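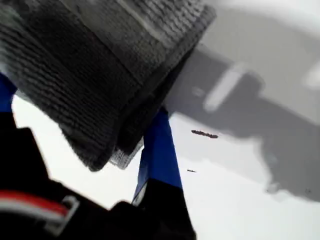
Gray ribbed piece, rolled edge at the right, looser loops on the layer underneath.

Edge rolling and loose loops on gray ribbed fabric: how to fold and store it?

Posted by Kibet Nyanda
Textiles and Laundry, Nerkcombe Household Help

I have a dark gray fabric with a dense horizontal rib. The label is gone. I bought it secondhand as a throw, but the surface could pass for a sweater or a towel. Weight is 800 grams on a kitchen scale. Laid out, the long side measures 142 cm.

Two problems. First, one edge rolls up on itself and will not stay flat when I fold the piece in thirds. Second, the lighter layer has an edge that has gone fuzzy, with loops that look loose. I have washed it twice at 40 degrees and line dried it over a single cord.

I would like to know whether the edge can be flattened permanently, whether the loops need to be secured before the next wash, and how to store it on a shelf 48 cm deep without a hard crease.

Tuấn Tăng
Accepted reply

Find out first whether it is knitted or woven. Pull gently across the ribs and then along them. A knit will stretch clearly in at least one direction and come back. A woven towel fabric will barely move. From the photo I would say knit, but dark gray hides a lot and I would not rely on it.

If it is a knit, rolling at the edge is normal and comes from uneven tension between the two faces. You can reduce it. You will not remove it for good without adding a border.

Wash at 30 degrees in a mesh bag, low spin. Dry flat on a rack. A single cord puts the full wet weight on one line and stretches the fabric there. While it is damp, unroll the edge with your fingers and pin it every 5 cm to a towel or foam mat with rustproof pins. Leave it until completely dry. Steam from above if needed, without pressing the iron down, or the ribs will go flat and stay that way.

Loose loops: do not cut them. Pull each one through to the back with a fine crochet hook. Where the edge is fraying, run a matching thread through the last sound row with a blunt needle, catching every loop, and fasten off on the wrong side. Do this before the next wash.

For the shelf, fold in half with the rolling edge inside, then roll the whole piece loosely from the short end. Measure the roll before you put anything else on that shelf. Nothing heavy on top.

Mwaipopo

I just put mine in the dryer on low and it's fine. The edge still curls a bit. Fold it with the bad side down and you won't see it.

Stodine

Agree with the pins. One correction on the thread: use wool or acrylic yarn of similar thickness if you have it, split down to one ply. Ordinary sewing thread can cut into soft loops under load. If the stretch test says woven, ignore the hook and zigzag the edge by machine.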